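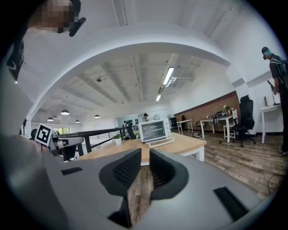 Floor squeaks in one spot no matter what I do -- ideas?

Posted in Home & Repairs by Nuria Cabello
2024-01-23 -- 267 views

Hi all! First time posting, long time reader. We moved into an apartment in Barrios in October and I love it, especially the floors. They're wood planks and they make the whole place feel bigger. But there is one spot near the hallway that squeaks every time anyone steps on it, and in the last few weeks it has gotten a lot louder. My neighbor downstairs has mentioned it twice (nicely!).

So far I have tried baby powder between the planks, which helped for a couple of days, and a rug, which did nothing except hide the spot so that I step on it more often. I can't get at it from below, obviously, and I'd like to avoid pulling anything up. The landlord is fine with small repairs as long as I ask first. I don't know if the planks are nailed down or floating. How do I tell? And is there a fix I can do myself for under 70 dollars?

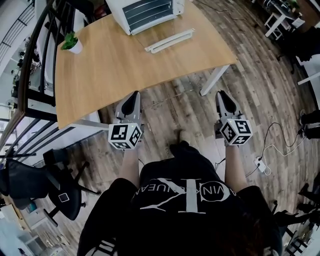 2 replies, oldest first

Benito Zabala
Member, 1,209 posts

Oh, I love a squeaky floor problem! You can almost always make it better, and usually for the price of lunch.

First find out what you have. Pull off a floor vent cover or a threshold strip at a doorway and look at the edge of the planks. If you see a thin foam or felt sheet underneath and no nails, it's probably floating. If the planks sit straight on plywood or old boards, with nails going in at an angle through the tongue, it's nailed. Walking on it tells you something too. A floating floor tends to give a little over a wide area, and a nailed one usually complains at one joint.

If it's nailed, get one of those squeak kits with the scored screws. You find the joist, drive the screw down through the plank, and the head snaps off below the surface. Fill the tiny hole with a wax stick in a matching color and you'll have trouble finding it again. I did eleven of them at my mother's place in Lumholm in one afternoon and had a great time. Try one before you do a whole row, and do NOT use them on a floating floor. It needs to move with the seasons, and if you pin it in one place it will buckle or open up somewhere else.

If it's floating, go back to the powder, but use powdered graphite or dry talc and really work it in. Sprinkle, brush it along the joint with an old paintbrush, lay a towel over it and walk back and forth for a few minutes. Then wipe up and do it again the next day. Graphite is dark, so skip it if your planks are pale.

One more thing -- how dry is your place? Heating season shrinks wood, and gaps that were tight in the fall start rubbing in January. A cheap humidity gauge is worth having. Mine read 24 percent one winter and the whole living room sang. I ran a humidifier, got it up to 40, and half the noise went away by itself. You might get lucky!

Write back and tell us what's under that threshold. I want to know!

ikach_dweller
Member, 12 posts

had the same thing in my old building in Noltau. try WD-40 maybe? also check the baseboard, mine was jammed against the floor and it was the baseboard making the noise the whole time. took it off, shaved a little off the bottom, put it back, quiet ever since

Comments on the reply by Benito Zabala

Nuria Cabello: Thank you so much, this is great! I unscrewed the strip by the bathroom and there's a thin gray foam sheet under there, so floating it is. Buying talc tonight. The gauge says 27!

Benito Zabala: Floating, perfect, then no screws. And 27 is dry! Start with the humidifier and give it two weeks before you judge. I'd leave out the WD-40, by the way. It can stain the wood and make a slick patch right where you walk. The baseboard tip is a good one, though -- slide a piece of card under yours and see where it catches.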